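ok condiment thread. been putting this off since October

we moved the sauces out of the cupboard over the hob bc everything up there goes warm and sticky. you know that ring a bottle leaves on the shelf. had to use a butter knife on one of them

rule one, everything out first. don't "just have a look". I did that for months and all that happened was I bought a third jar of the same chilli oil

binned: 4 mustards (FOUR), a chutney from Nirnville with no date on it at all, some tahini that had turned to cement

also a packet of gravy granules that predates the flat. not kidding, it has the old postcode area sticker from the corner shop

Josée Fortin is to blame for the tray idea btw. she keeps hers on one by the cooker and lifts the whole lot to wipe underneath. I laughed at her about it. I was wrong

bought mine from Darkau, £14, black, little rim so nothing slides off when you carry it. they do a bigger one but it wont go in our cupboard sideways, I measured twice 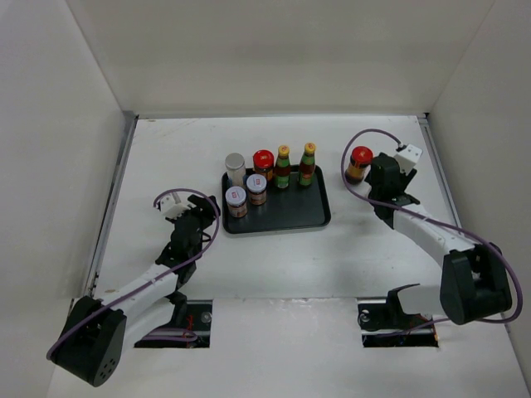
The sauces we use every week get the tray, everything else goes in the door of the fridge or in the box on top. Took me a few goes to get the order right. Tall stuff at the back obviously, then the two short jars with the pale lids forward of that so I can grab them without knocking anything over. Red lid stays at the back next to the sauce bottles with the yellow caps, which is handy bc I can find it half asleep. And I've left the front right bit clear on purpose, thats where the spoon goes

DO leave a gap. my first try was packed solid and getting one jar out was like that game with the wooden blocks

someone asked about lables. I don't bother, I go by lid colour. Cheuk-hei Ko has a label maker and his whole shelf looks like a chemist's, fair play to him but I'd never keep it up

what I do do is write the opening date on the bottom in marker. bottom not lid, lids get swapped

check the small print on the back too. half of what I thought was cupboard stuff says refrigerate after opening. oops

wiping: warm water and a drop of washing up liquid round the threads of the jar, then dry it properly before the lid goes back on. crusty threads are why you can't get the thing open next time

for the sticky shelf itself, bicarb paste, leave it ten mins, then a scraper. the Primolis spray did nothing except make the kitchen smell of fake lemon

Gilbert (cat) has already tried to sit in the empty bit of the tray. spoon has been evicted twice

next up the spice drawer. there are three open bags of cumin in there that I know of. not tonight, going to bed

edit: yes the tray goes in the dishwasher, top rack, came out fine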